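4.2 Case study: the Pamberg tram extension and the local share

The second case concerns the eastern tram extension in Pamberg, a mid-sized city whose council had approved the route in principle before any money was promised. We chose it for two reasons. The project is small enough that its whole budget can be followed through council papers, and the split between regional and local money changed more than once during planning. Most published work on transit funding looks at large metropolitan systems, where a single line is hard to separate from the rest of the capital program.

The first agreement had the region covering the full cost of track, power supply and vehicles, with the city paying for street works outside the rail corridor. Under the second agreement the city also took on the stops, the drainage and the relocation of water mains. The headline figure announced by the region stayed the same. What changed was the list of items that counted toward it. Kermani (see Section 2) calls this "scope drift by definition," and we keep that term here.

To trace the change, we coded all 17 staff reports that went to the council's transport group between the first agreement and the final vote. Each cost item was assigned to one of four payers: region, city, utility company or undecided. Two coders worked separately and then compared results. Where they disagreed, the item was marked undecided unless a later report settled it. Nasrin Shokri checked the coding of the utility items against the water company's own published plans.
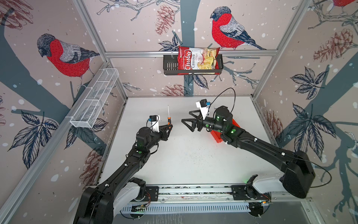

The undecided items turned out to matter most. In the early reports they were mainly small things such as signs, tree replacement and temporary bus stops. By the middle of the period they included the relocation of the main sewer under Flisier Street, the largest single item outside the track itself. It stayed undecided through five reports in a row and then appeared in the city column without any separate vote. The minutes show one question about it, from a council member whose ward the street runs through, and a staff answer that the matter would be "dealt with in the usual way."

Interview material supports this reading. We spoke with current and former council members, city engineers and regional officials. The engineers said they had assumed from the start that the sewer would be a city cost, given the age of the pipe. Council members mostly said they had assumed the opposite. Regional officials declined to discuss individual items but said that the agreement had always been limited to rail assets. All three groups were describing the same document – a four-page letter of understanding that does not mention sewers at all.

We also looked at how the funding question reached the public. Figure 3 shows the number of local newspaper items on the extension by month, divided into those about route and disruption and those about cost. Coverage of cost was thin until the final budget round, when it passed coverage of the route for the first time.

Figure 3. Local newspaper items on the Pamberg extension, by month and main topic. Items shorter than 100 words were left out.

Letters to the editor followed a different pattern. Cost was a regular subject in them from the beginning, although writers rarely separated city money from regional money. A common complaint was that "the government" was paying too little or too much, with no indication of which government was meant. The household survey, with 600 completed responses, found the same confusion. Respondents who used the tram at least weekly were no better at naming the main funder than those who never used it.
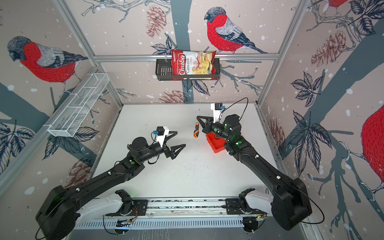 The effect on the city's other spending is harder to measure. The capital plan adopted after the vote moved the renewal of two bus depots back by three years and removed the Prollevier footbridge altogether. City finance staff told us the footbridge had been a weak proposal in any case. We have no way of testing that claim, and the reports that might have ranked it against other projects were not kept. The depot delay is better documented. The March budget paper lists it directly under the new tram commitments and gives "reprofiling of local contributions" as the cause.

Three limits of the case should be stated. Pamberg had an unusually old water network, so the utility costs may not be typical. The council also had a stable majority during the whole period, and a closer balance might have forced an earlier vote on the undecided items. Finally, our coding depends on staff reports that were written for decision makers with little time, and some items may have been grouped together that were in practice handled apart.

Section 4.3 turns to a bus rapid transit line where the local share was fixed by law before planning began.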